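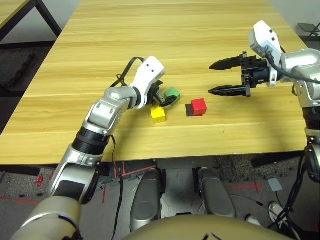 Radard bimanual recording station

The Radard station records demonstrations of tabletop tasks for imitation learning. Each episode stores head camera video, joint positions for both arms and gripper opening on one clock. The standard starter task uses small coloured cubes on a plain wooden table, with a black parallel-jaw gripper on each arm.

Recording

An operator drives both arms through the Zurkeck control software. Episodes are saved to local disk and can be marked as kept or rejected straight after the take – rejected takes stay on the disk until they are purged by hand. A full disk holds 4000 episodes of the cube task.
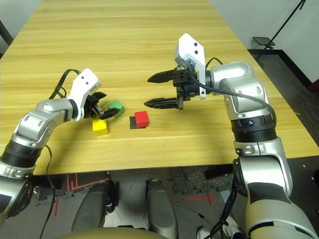
Start positions should be varied between takes, including cubes that touch or partly hide one another. Keep the floor tape where it is during a session, and route arm cables with enough slack for full elbow travel.

Supply

Episode length limit: 48 seconds
Arms: 2
Export formats: 3
Order code: 1620
Assembly and service: Abou Jaoude, Hanau
Technical contact: Abla Shboul
Page revised August 2026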